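Casier à tiroirs transparents Telau : trois mois d'établi, et un avis partagé

Mis à jour le 21 octobre 2021
Par Siham Ouali

Je n'aime pas les meubles de rangement pour petites pièces. J'en ai eu quatre, j'en ai jeté trois, et le dernier sert à caler une porte au garage. Quand Zdzisław Michalski, avec qui je partage l'atelier, a proposé en juillet de passer au casier à tiroirs transparents de chez Telau, j'ai donc dit non. Puis j'ai passé une soirée entière à chercher un écrou de 4 dans une boîte à biscuits et j'ai dit d'accord, mais on le teste sérieusement.

Le principe est connu : une carcasse grise, des tiroirs en plastique transparent, des petits en haut pour la visserie, des plus grands en bas pour ce qui ne rentre nulle part. La fiche du vendeur annonce une capacité de 3 000 petites pièces. Je ne sais pas de quelles pièces on parle. Des rondelles de montre, peut-être. Avec des vis à bois de 50 on est très loin du compte, et je me méfie en général des fabricants qui mesurent un meuble en vis imaginaires.

Le montage

La notice tient sur une feuille pliée, avec des schémas minuscules et une étape manquante entre la pose du fond et l'assemblage des deux blocs du haut. Il faut deviner que les clips se mettent avant les rails. Je m'y suis reprise à deux fois. Comptez une heure si vous avez déjà monté ce genre de choses, le double si vous lisez la notice.

Le casier n'est pas lourd à vide, mais une fois rempli, il ne faut plus songer à le déplacer sans retirer les tiroirs du bas. Choisissez bien l'endroit. Nous l'avons mis au fond de la table bleue, contre le mur, sous l'étagère métallique, et il y restera parce que personne n'a envie de recommencer.

Les petits tiroirs

C'est la partie réussie. Ils coulissent sans accrocher, la façade est assez claire pour qu'on distingue une vis d'une cheville sans ouvrir, et la butée arrière empêche de tout renverser sur ses genoux. Elle se contourne en soulevant légèrement l'avant, ce que la notice ne dit évidemment pas. J'ai cassé une languette en tirant comme une brute le premier jour. Le tiroir fonctionne encore, il faut juste s'en souvenir.

Je suis moins convaincue par les séparateurs. Il y en a 23 dans le sachet, ils flottent dans leurs rainures, et les rondelles fines passent dessous. Au bout d'une semaine, mes M3 et mes M4 avaient fraternisé. J'ai fini par mettre une goutte de colle, et je trouve agaçant de devoir coller un accessoire neuf.

Pour les étiquettes, le porte-étiquette est trop étroit pour le ruban de notre étiqueteuse. J'écris au feutre directement sur le plastique. C'est laid et ça marche.

Les grands tiroirs

Ici, je change de ton. Les tiroirs du bas sont profonds, et tout ce qui est au fond disparaît. Nous y avons mis les choses de couleur, du jaune, du bleu, du rouge, du vert, en pensant que la transparence suffirait à s'y retrouver. De loin, oui. Dès qu'on cherche un objet précis, il faut sortir le tiroir et le vider à moitié. Le plastique fléchit aussi quand on le charge, assez pour que celui du dessous frotte. Zdzisław prétend que je les remplis trop. Un tiroir qu'on ne peut pas remplir, j'appelle ça un couvercle cher. 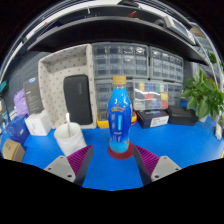 Le casier à sa place, au fond de la table, derrière la bouteille bleue et son sous-verre rouge foncé.

Ce que le casier n'a pas changé, c'est la table elle-même. La publicité promet un plan de travail dégagé. Chez nous, il reste la tasse blanche avec sa cuillère, la pochette noire à fermeture éclair dans son bac beige à petits points, des cartons à gauche, une boîte bleu foncé à droite, et la plante verte dont les feuilles débordent de la table. L'outil jaune n'a pas trouvé de tiroir à sa mesure, il vit devant le meuble. Tout cela n'est pas la faute de Telau. Mais si vous achetez un casier en espérant qu'il règle ce qui traîne, gardez votre argent : il range les petites pièces, et le reste s'étale dans la place libérée.

La comparaison

J'ai pu essayer deux concurrents. Le Makhubela, prêté par Dragica Berisha, a des tiroirs plus épais et des séparateurs qui tiennent vraiment. Il est aussi plus encombrant, et ses façades fumées obligent à tout étiqueter, ce que je ne ferai jamais avec constance. Le petit modèle de Trostside, lui, est moins cher, mais ses tiroirs n'ont pas de butée. J'ai ramassé des écrous sous le radiateur pendant un bon moment et je l'ai rendu.

Entre les trois, je garderais les petits tiroirs de Telau et les grands de Makhubela. Ce meuble n'existe pas.

À l'usage

Trois mois plus tard, les rails tiennent, aucune façade n'a jauni (il n'y a pas de soleil direct de ce côté, donc je ne garantis rien) et la poussière entre moins que je ne le craignais. Le plastique se raye vite, surtout si on l'essuie avec un chiffon d'atelier. Un coup d'éponge humide suffit, en évitant l'alcool, qui a laissé un voile blanc sur un de mes tiroirs.

Le service client m'a répondu au bout de 10 jours pour la languette cassée. On m'a proposé un tiroir de remplacement, port à ma charge, pour un prix qui m'a fait rire. J'ai décliné.

Pour qui ?

Si vous avez beaucoup de visserie, de composants ou de perles et un emplacement fixe, le casier rend service. Si vous cherchez surtout à loger des outils, des câbles et des boîtes, prenez une étagère.

Les plus : petits tiroirs agréables, bonne visibilité, butée efficace
Les moins : séparateurs flottants, grands tiroirs trop souples, notice incomplète, pièces détachées chères

Note : 6/10

Commentaires

Lilian Makokha
Merci pour l'astuce de la butée, j'allais forcer. Est-ce que les deux blocs du haut peuvent se monter séparément ? J'ai une poutre qui me gêne.

Siham Ouali
Oui, mais il faut alors les visser au mur, et les trous arrière ne sont pas percés. Mèche de 5, doucement, le plastique fend facilement.

Siyabonga Nel
Je trouve la note sévère. J'ai le même depuis plus de 23 mois, grands tiroirs pleins de bobines de fil, et rien ne frotte. Pour les séparateurs, un bout de ruban adhésif plié sous la tranche fait l'affaire et ça s'enlève, contrairement à la colle.

Siham Ouali
Du fil, ça ne pèse pas grand-chose. Essayez avec des équerres et on en reparle. Pour l'adhésif, bonne idée, je vais tester sur la rangée des M3.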